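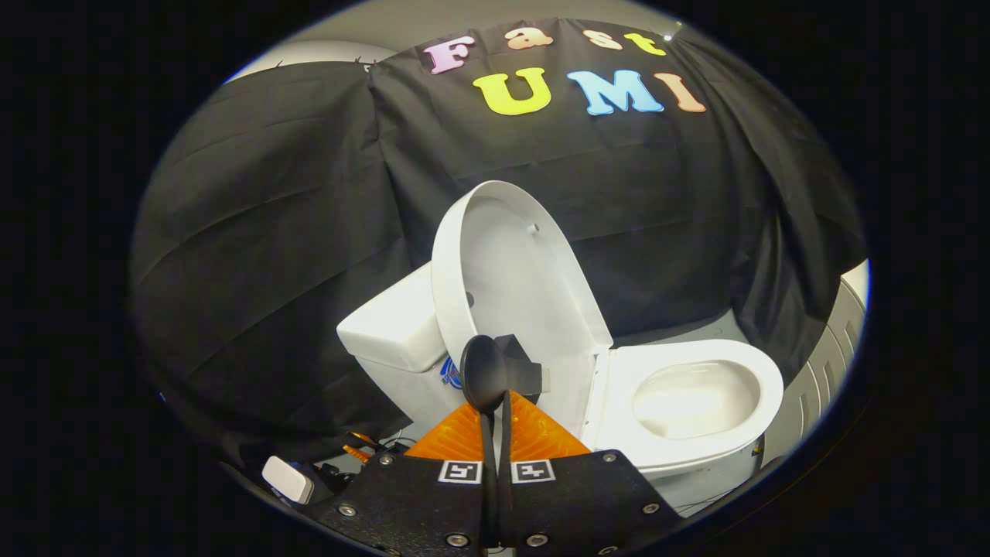 Toilet with the lid up, in front of the black backdrop.

Voyle Playhouse – Pre-Show Safety Walk-Through
Spring student production, walked March 7, 2020
Walked by: Ivana Salinas (stage manager), with Baoshan Gu on lights
Marks: OK / FIX / ASK

I've put my comments under each line again because last year's sheet was all check marks and I couldn't tell what any of them meant by the time we got to tech. Sorry it's long!

HOUSE AND LOBBY

1. Exit signs lit, all doors – OK
House left is dimmer than the others but you can read it from the back row. I sat there and checked.

2. Aisles clear – FIX
Somebody parked the music stands in the left aisle. They belong in the band closet, and yes, the band closet has room, I looked. Please don't move them to the right aisle.

3. Seats – FIX
We have 377 seats and I sat in a lot of them. Row H, second from the end, tips forward when you lean back. Taped off for now. If we can't get the bolt, we just don't sell it.

4. Aisle lights – OK
All working, even the one by the booth that buzzes.

5. Lobby doors open all the way – OK
The right one needs a good shove in damp weather. Ushers, practice on it before the house opens.

STAGE FLOOR

6. Deck free of nails, staples and splinters – FIX
Found a staple strip down left, right where the dancers kneel in the second number. Sweep, then go over it with the magnet, then sweep again. I'd like this done before every run and not only before the shows.

7. Glow tape on stair edges and platform corners – FIX
Stairs are great. The upstage platform has tape on two corners and bare wood on the rest. New roll is in the prompt desk, top drawer.

8. Platform legs bolted and braced – OK
Jumped on all of them. Baoshan jumped harder. One squeak, no wobble.

9. Rolling units have working brakes – FIX
The diner counter (still my favorite thing we've built) has one caster that locks and then changes its mind. Until it's swapped, put a wedge under it on every move. That goes for rehearsal too.

10. Orchestra pit edge marked – OK
White tape, freshly done, very straight. Thank you to whoever did that!

OVERHEAD

11. Safety cables on every hung light – FIX
We have 22 lights up and one of them, third from the left on the front pipe, had its cable looped around itself and not around the pipe. Baoshan fixed it while I stood there, but I'm leaving it marked FIX so we go back and look at the rest from the ladder.

12. Pipe weights – ASK
The Godine batten chart says one thing and the pencil note taped next to it says another. I don't want to guess. Nothing new gets hung on the second pipe until I hear back from the district office.

13. Soft goods have flame tags – ASK
Found tags on the main curtain and the legs. Couldn't find one on the midstage traveler, even turning up the hem. It may be sewn on the back side. Will check with the ladder out.

BACKSTAGE

14. Fire extinguishers charged and inside date – OK
Both needles in the green. The one in the scene shop comes due in April, so it goes on the calendar.

15. Cables taped or covered – FIX
The Goltton headset base has its cord running straight across the stage right crossover. I tripped on it while writing this line.

16. Quick-change area – OK
Lamp is clipped up high, chair's there, hooks are solid. Could use a mat.

17. Prop weapons locked up – OK
Two foam swords and a rubber wrench, all in the cabinet, key on my lanyard.

18. Paint and solvent put away – FIX
A can with the lid just resting on top. Tap it shut, please.

SOUND AND BOOTH

19. God mic works – OK
Loud enough to stop a fight scene, which is all I ask of it.

20. Fog machine – ASK
The Vokbridge unit makes lovely fog, but I want to know what it does to the smoke detectors before we run it with people in the house. Off until then.

21. Evacuation announcement printed and in the booth – OK
Large type, in the red folder. Takes 47 seconds if you read it calmly. I'd like two people to have practiced it out loud.

RE-CHECK
I'll walk the FIX items again before first tech. Allow roughly 60 minutes, bring a flashlight and closed shoes. If you fix something before then, write your initials next to the number on the copy by the callboard so I don't go hunting for it. The ASK items stay with me.

– Ivana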